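Keeping a Small Pantry in Order

I have moved kitchens 4 times now, and each one taught me something about shelves (mostly that I never have enough of them!). These are the habits that stuck, and I hope one or two suit your house as well.

Start with the back row
Pull everything forward once a month, even the jars you feel sure about. Mine always hides a second bag of lentils, and in November, when the baking starts, it hides the brown sugar too.

Write the date on the lid
A grease pencil is lovely for this. It wipes off with a damp cloth, and you can read it from above without lifting a thing.

Line the shelves
I use plain brown paper, cut a little long and folded under at the front. Shelf liner from the hardware store in Retamal works too, though it curls in summer and you'll want a dab of tape.

Unpack onto the table first
Set the groceries out on a clear table before anything goes near a shelf, and leave yourself room between them. Cans with a dent along the seam go back to the store. The rest get their date, and then older ones move up front.
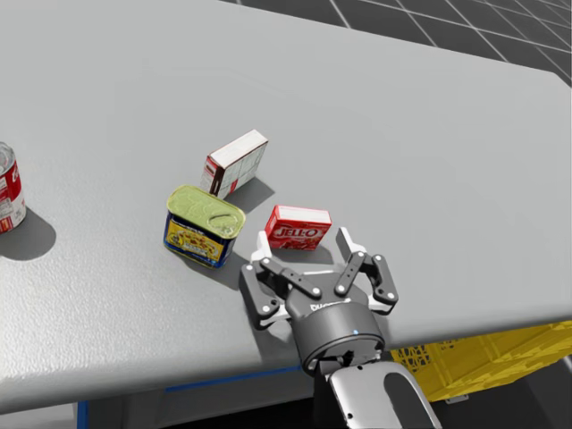
Give onions their own basket
Keep them well away from the potatoes, somewhere dark with a bit of air. An old colander does nicely if you haven't got a basket to spare.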